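Cadov Pair hand-held grippers
Home > Products > Teaching equipment > Cadov Pair

Cadov Pair
Set of 2 hand-held grippers for teaching pick-and-place work
Made by Takács, Clutard
Availability: ships from Clutard, next batch in August
Request a quote | Add to comparison | Download the manual

Overview

Most automation arrives at a workplace in a crate, along with an engineer who has never packed a box for a living. The Cadov Pair goes at it from the other end. You hold one gripper in each hand and do the job you already do. The recordings go to whoever is training your robot, and the robot gets the benefit of your experience without having to sit through your break-room stories.

The jaws open and close with your fingers. The marker cube on each unit lets the tracking software work out where the gripper is and which way it's turned. No programming is involved on the floor. There is a certain amount of programming involved elsewhere, and the people doing it would like you to know it's going fine.

What it's good at

Boxes, mostly. Sliding a carton to the edge of a table, getting a jaw under the flap, steadying one side while the other hand does something clever. Two-handed work is where written instructions tend to fall apart. Ask a packer how she turns a box and she'll say "you just turn it," and she's right, and it's no use whatsoever to a robot arm.

The Pair also handles light household goods, folded cloth, small parts in trays and most things with an edge. It's less happy with wet fish. We did try.
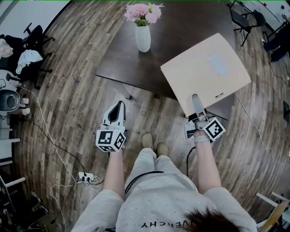 Give people a day or so before you judge the results. Everyone is slow at first, including people who have done the job half their lives, and they tend to take it personally. Your fingers have been replaced by two jaws and they want their fingers back. By the second shift the wrist settles down, the elbows come in, and the swearing drops to the usual level for the building.

What changes for your people

We sell the equipment, so treat this section with whatever suspicion you normally keep for sales pages.

Our longest-running customer is the Fakuddale works, which has been putting things in boxes since 1887 and has opinions about it. When the first Pair went in, the packing crew assumed they were training their replacements. Management assured them they were not, in the tone that makes people update their resumes. What happened over the next year was duller than either side expected. The arms took the bottom-shelf lifting and the late-evening run of plain cartons. The crew kept the mixed orders, the fragile orders and anything with a bow on it.

Two jobs appeared that hadn't been there before. One is demonstrating, which means doing a task cleanly with the grippers, over and over, for people who want slightly more of it than you feel like giving. The other is minding the arms, which is much like minding a new hire who never asks questions and never notices it has dropped something. Fakuddale pays a higher rate for both. We'd suggest you do the same, and that you settle it before the grippers come out of the case. Afterward the conversation is longer.

One warning from experience: the robot learns from whoever demonstrates. If that person taps every box twice for luck, so will the arm, for as long as you own it. Some sites find this charming. The night shift at Fakuddale does not.

In the case

2 hand-held grippers, left and right
2 marker cubes, fitted
2 wrist straps
1 cable set
1 set spare jaw tips
Printed manual, 52 pages, of which you will read the first four

Specifications

Hands required: two, same owner recommended
Rated load: 300 grams per gripper when lifting; pushing and sliding may go higher
Session length: we recommend stopping for a break before the demonstrator does
Cleaning: dry cloth on the marker cubes, damp cloth on the jaws
Storage: in the case, away from direct sun

Setting up

Clear enough table to work on and bring in the real objects, in the real boxes. Run cables behind the demonstrator where you can. Keep sleeves and loose straps off the cubes. Agree on a starting position and go back to it between takes, even when it feels silly. It will feel silly for almost the whole first morning.

Questions we get

Does it work for left-handed people?
Yes. Both units open the same way, and left-handed demonstrators are often better at this, having spent years putting up with equipment made by right-handed people.

Can one person train the robot for the whole site?
They can, and the robot will then work like that one person. Three or four demonstrators give you a wider spread of habits and fewer arguments.

Can I buy a single gripper?
As a replacement, yes. We ask for the serial number of the original and we don't ask what happened to it.

Do the recordings measure how fast my staff work?
They could be made to. Please don't. People who think they're being timed rush, and you'll end up with a very expensive arm that rushes too.

Support and returns

The Clutard office answers the phone from 8 a.m. to 4 p.m. A person picks up. We have looked into automating it and the person was against the idea. Unused sets can be returned in the original case with all parts. Jaw tips count as wear items and are not covered.

Related items: Cadov spare jaw tips | Cadov marker cube, single | Cadov wrist strap | Takács carrying case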